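Chapter 6
Tables and the Shape of a Conversation

Learning goals
After reading this chapter you should be able to explain how the shape of a table influences who speaks to whom; to calculate how many seats a table can offer; to compare common surface materials for daily use; and to write a short table specification for a small meeting room.

Key terms: place width, head position, sight line, clearance, gloss, edge profile, pedestal base

Opening case: the tea company that stopped talking

Skasonel is a small importer of tea with 42 employees. Two years ago the company moved to a new floor, and for the weekly planning meeting it bought a long rectangular table, because the room was also long. After some months the office manager, Toshiko Honda, noticed a change in the meetings. The people at the two ends did almost all of the speaking. The people in the middle of the long sides looked at their papers, and when they wished to answer a colleague on the same side, they had to lean forward and turn the head.

Ms. Honda first believed the problem was the agenda, so she made it shorter. Then she changed the hour. Neither of these had much effect. In the end she borrowed an oval table from the canteen of the neighboring firm, Flanuseo, and held four meetings at it. The same people attended and the agenda was of the same kind. In her notes she wrote that the buyers from the warehouse "have now opinions, and I think they had them before also."

We must be careful with such a case. Four meetings are few, and a new table is in itself an event which makes people more awake. Still, the case introduces the question of this chapter well. A table is usually chosen by its price, its color and the size of the room. It should be chosen also by the conversation that will take place around it.

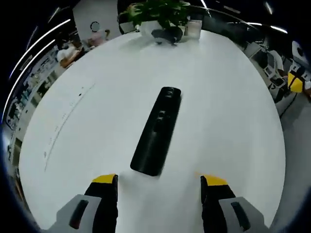
6.1 Three basic shapes

The rectangular table is the most common in offices, and it has good reasons to be so. It stands well against a wall, two of them can be joined, and the material is cut with little waste. Its weakness is the sight line. A sight line is the straight path between the eyes of two seated persons. At a rectangular table, persons on the same long side have poor sight lines to each other, and the line becomes worse with every seat between them. The short ends, on the other hand, see everybody. For this reason the end seat is called the head position, and in many cultures it is given to the oldest or the highest person without any discussion.

The round table has no head position, and all sight lines are good. However, it grows quickly. When we add seats, the diameter must grow too, and soon the persons on opposite sides are too far from each other for a quiet voice. A large round table also has a middle that no arm can reach. For more than eight persons we do not normally advise it.

The oval table stands between the two. The curved long sides push the middle seats a little outward, so that a person can see the neighbors on the same side with only a small turn of the head. The ends remain slightly special, but less than at a rectangle. The cost is higher, as the curved cut leaves more waste, and two ovals cannot be joined in a useful way.

6.2 Counting seats

Place width is the length of table edge that one person needs. In this book we use 67 centimeters for a meeting where people write or use a laptop. For short standing meetings a smaller value may be accepted. To find the number of seats at a round or oval table, divide the length around the edge by the place width and drop the remainder.

Worked case. Indevar, a translation office, has an oval table which measures 540 centimeters around the edge. 540 divided by 67 gives a little more than eight. The table offers eight seats. The office had ordered ten chairs, and two of them stand today in the corridor.

The legs must also be considered. Four legs at the corners take away comfort exactly where the extra guest will sit. A pedestal base – one central column with a wide foot – leaves the edge free, but the foot must be heavy enough that the table does not tip when somebody leans on the end.

Clearance is the free space between the table edge and the nearest wall or cabinet. Please use 87 centimeters as a minimum in the exercises. With less than this, a person can sit down, but nobody can pass behind the chair.

6.3 The surface

Students often leave the surface to the end of the specification, or they write only "white" or "wood." Color is one property among several. A light surface sends more light up to the faces of the people, which is pleasant in a room with few windows. It also shows coffee rings and pencil marks sooner than a middle gray does. A dark surface hides pencil but shows dust, and white paper on a very dark table tires the eyes after some time. 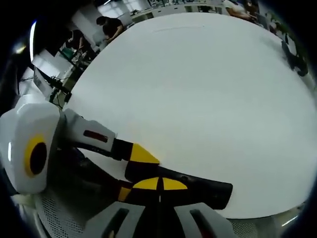
Figure 6.2 A smooth white tabletop under even light.

Gloss is the degree to which a surface reflects like a mirror. High gloss under a ceiling lamp gives a bright spot, and the person who sits opposite this spot will move the chair or move the papers. Brock Cormier, who taught furniture fitting at the Tindall workshops for 20 years, gave his apprentices a simple test. Lay a printed page on the sample, sit down, and read it from every side of the table. If you have lifted the page even once in order to read it, ask for a more matte sample.

The edge profile is the form of the edge when it is seen in section. A sharp square edge presses on the forearm during long writing. A rounded edge is kinder, although a pencil rolls off it more easily.

Before you continue
1. Draw the room where your class meets. Mark the head position, if there is one, and write down who sits there.
2. An oval table measures 620 centimeters around the edge. How many seats does it offer for a writing meeting?
3. Ms. Honda wants to repeat her trial at Skasonel with better control. Suggest two things which she should keep equal, and one thing she should record that is missing in her notes.

Section 6.4 continues with tables for rooms which serve more than one purpose, and there we return to the folding table and its hinges.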